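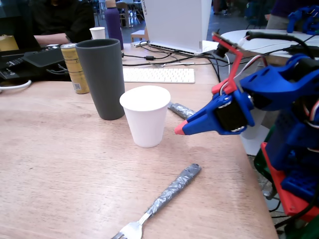
Do I need to know how to code? Tahmineh Moradi asked me that before I'd even finished telling her about the job, and no, you don't! You need steady hands, a free Monday evening and some patience with cups and forks.

I run data collection at Brelora, and we want people to guide our arms through small tabletop tasks so the learning system has examples to copy (picking up, setting down, nudging things over). A session is 2 hours, pays $70, and you'll record around 32 tries. Messy ones are fine, just flag them and go again. I'll sit with you for your first 20 minutes.

We're in the Kermani building, second floor. Left-handers, please write in, we're really short on you! Email me with your name and which Mondays work.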